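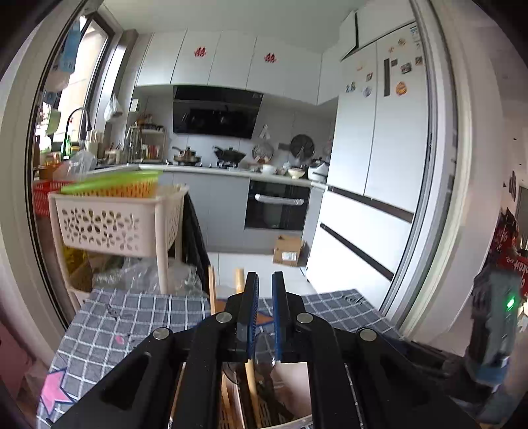 Posted in: Site Visits, Robotics
January | By Hilde Peeters

I attended the open day hosted by Savchuk at its Hestden premises, where the Stokis handling program was demonstrated to 33 registered guests. The morning session concerned utensils, a category the organisers regard as considerably harder than boxed goods. Attendees were invited to observe at close range and to submit written questions.
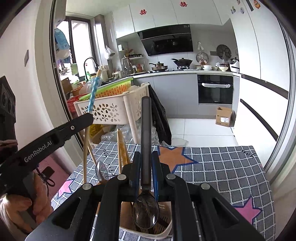
A spoon held upright between the blue finger pads, Hestden open day.

The program has catalogued 252 household items to date. A further demonstration is planned for Irkau, and enquiries may be directed to the organisers.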